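Ticket 286
Subject: Kastum pleated drape – pleats bunching at one end, hem touching the work table
Status: Solved
Product: Kastum drape, pale gray-green, on Mrema ceiling track
Opened by: Nayeli Cervantes
Handled by: Brian Barasa, Illach Home Support

Nayeli Cervantes, 9:10 a.m.
Hi there! First of all, I love this fabric. I wanted something soft and matte to close off my sewing corner and the color is even better than the swatch (it goes a little blue in the shadows, which I did not expect and am very happy about). Two things are bugging me though. The pleats are wide and loose toward the left and squeezed together on the right, and the hem gets in the way of the white table I keep there. The track is 154 inches long and the drape covers the whole run when it's closed. I steamed it once after hanging. Is it the drape or is it me?

Brian Barasa, 9:45 a.m.
Hi Nayeli, what a great use for that drape! Let's sort it out. Could you tell me three things?
- Are the hooks all in the same row of pockets on the back?
- Is there a glider between each pair of hooks, with no empty ones?
- Does the table sit tight against the fabric when the drape is closed?

Nayeli Cervantes, 10:30 a.m.
OK, up the stepladder I went. Hooks: no! Most are in the upper row, but the ones at the right end are in the lower row. I remember running out of patience there. Gliders: there are empty ones between the hooks on the left, and none at all on the right. Table: yes, it's pushed right up to the fabric.

Brian Barasa, 10:50 a.m.
That explains a lot, thank you for climbing up. Hooks in the lower row lift the drape, so the hem rides higher at that end. The empty gliders are spreading the left side out while everything on the right has to crowd together. Please try this:

1. Pull the table back from the drape by eight inches.
2. Slide the end stop off the track and take down the right end of the drape only.
3. Move those hooks to the upper row so they match the rest.
4. Rehang, one hook per glider, and push any spare gliders out past the last hook before you put the stop back.
5. Open the drape fully, run your hands down each pleat from top to hem, and tie it with strips of soft cotton. Leave it tied overnight.

Skip the steamer until the ties come off. Steaming a drape while it's bunched can set the creases where you don't want them, and a couple of yours may already have had that treatment.

Nayeli Cervantes, 2:15 p.m.
Steps one to four are done! The end stop was stiff but came off with a coin. I had old Dosa bias tape in a drawer, the wide cotton kind – can I tie it with that?

Brian Barasa, 2:25 p.m.
Bias tape is perfect. Tie it snug but not tight, once near the top, once at the middle and once a hand's width above the hem.

Nayeli Cervantes, next day, 8:40 a.m.
Oh, this is so much better! I untied it with my coffee in hand and the pleats just fell into place. The hem is level now, I checked it against the baseboard with a tape measure. There is one crease near the middle that's still hanging on. Steam now?

Brian Barasa, 9:05 a.m.
Yes, go for it. Low setting, from the back, top to bottom, with the nozzle held off the fabric. Let it cool before you slide the drape. I'm so glad the hem came level!

Nayeli Cervantes, 11:20 a.m.
Crease is nearly gone, and I'm calling it a win. You can close this one, and thank you!

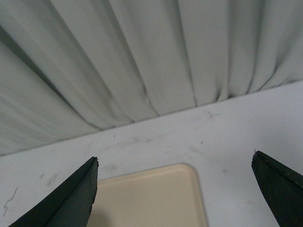
Filed under: Curtains & Drapes / Uneven Pleats and Hems

Agent note (B. Barasa): Good one to compare against when a customer writes in about bunching. Look at how narrow the pleats get toward the far right, with the bottom edge gathering into little scallops, and at the dark crease near the center running down to the hem. Check hook rows and empty gliders before offering a replacement drape. Customer also asked by phone about the smudges and scuffs on her white tabletop; sent her the surface care sheet and suggested wiping it down before the drape goes anywhere near it again. No parts shipped.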